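About us

Hello and welcome! Kiani is a small maker of classroom printables and activity packs for ages four to eleven. Phonics, times tables, history timelines, weather charts, the lot. We started with one set of spelling bingo cards put up for free, and it grew from there.

What we make

Mostly things you can print ten minutes before the bell. Black and white versions of everything, as school colour printers are what they are. A4 as standard, A5 on request. Over 1,000 sheets on the site now, and 85 of them are free with no sign-up at all. The rest are sold singly or in packs.

Our main ranges:

Telel - early reading and phonics. Sound mats, picture matching, little fold-up books. Goes with most schemes.

Dekgate - history and places. Timelines, map work, castle parts to label, a Victorian school day diary. The newest range, still filling out. Romans are nearly done.

Cinus - number work. Bonds, tables, fractions, money. Includes the domino sets, which are still our best seller by a long way.

How we work

Everything gets tried in a real classroom before it goes up. We have 23 teachers and teaching assistants who test for us, in infant and junior schools, plus a few home educating families. They send back notes (sometimes quite blunt notes) and we change things. The clock cards went through four versions. The hour hand was too close in lenght to the minute hand and half of one class mixed them up.

We don't do cluttered borders. Plain clear font, big enough to read, space to write in. If a child has large handwriting, there's a wide-line version of most of the writing sheets, look for the W after the title.

Answers are always on a seperate page at the end. So you can leave them out when you print.

Using our printables

Buy once, print as often as you like for your own class or your own children. Please don't put the files on a shared website or sell them on. Whole-school licences are there for anyone who wants to keep packs on the staff drive, prices on the Schools page.

Laminate if you can. The bingo cards and dominoes last for years that way. Card stock does fine for the fold-up books.

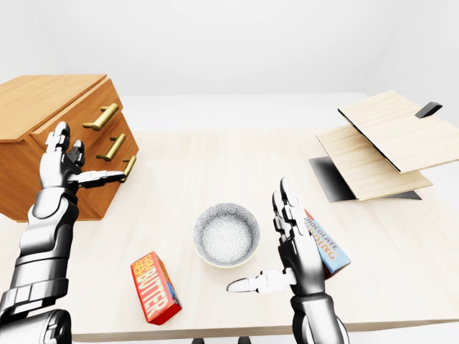
Sorting and storing comes up a lot in emails, so each pack now has a cover label with the title, age range and number of sheets. Cut it out, stick it on whatever you keep them in. Labels for the older packs are being added as we get to them, Cinus first.

New things

A free sheet every month, usually seasonal. July is always the summer bundle, with end of year certificates, a memory page and holiday reading bingo. Newsletter goes out when there is something new, not before.

Requests

Yes please. Quite a few of the Telel sheets began as a request. Tell us the age, the topic and how you'd use it (whole class, small group, early finishers). Can't promise every one but we do read them.

Spotted a mistake? Tell us that too. We'll fix the file and you can download it again at no cost from your account.

Contact form is at the foot of the page. Replies are slower in the school holidays.

Page last updated 30 March 2022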